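Ulluter day unit – parking and visiting hours??

zaler59
Mum starts at Ulluter in a fortnight, rehab ward. Letter says visiting 2 till 8 but the website says afternoons only. Anyone been recently?

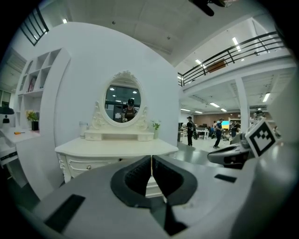
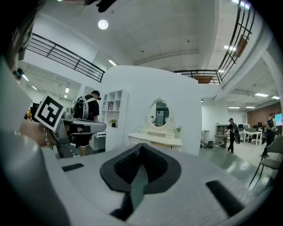

Also is parking still free after 5. Ta

Wida
Went in May. 2 till 8 on the ward, day unit is differnt. Parking not free, paid every time.

dale_paquette
Disagree – free after 5 if you give your reg at the desk. Did it all summer.

Wida
Not when I was there. Got a ticket and had to appeal.

C Friesen
Ring the ward, ext 864. Website is nearly 2 years out of date. Physio was good tho, food less so

zaler59
Thanks all, will ring tommorow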